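Junard hand-held gripper: FAQ on the bottle slip fault

Which units are affected?
Hand-held Junard grippers with ribbed finger pads, serial numbers 2,140 to 2,702. Later units have the revised finger base and need no work.

What is the fault?
The finger base can work loose at its two screws. The pad then tilts under load and the grip opens on one side. Tall bottles are the usual casualty: they rotate, then drop.

Does the gripper report an error?
No. The motor reaches its set position, so the log shows a normal close. A drop with no error in the log should be treated as this fault until the screws have been checked.

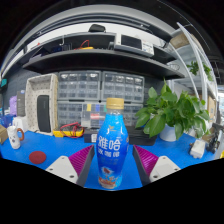
Kátia Furtado
Service Engineer, Dekent

How do I check my unit?
Switch off and remove the battery. Hold each finger by its base and try to rock it. Any play is a fail. Then refit the battery, open the fingers either side of an upright plastic bottle with its cap on, close, and lift by hand. Repeat for 20 lifts. Do not use glass.

Can I just tighten the screws?
As a stopgap, yes. They loosen again after up to 14 hours of use. The permanent fix is the replacement base, supplied as a pair with new screws.

Is there a risk of injury?
Pinching is possible if a finger shifts while you are steadying the object. Keep your free hand clear of the pads during closing.

Are recordings made with a loose finger still usable?
Grip width readings are not reliable. Mark those sessions and leave them out of any force comparison.

Who do I contact for parts?
Ismael Moura, Dekent spares desk. Quote the serial number and say which finger failed the check.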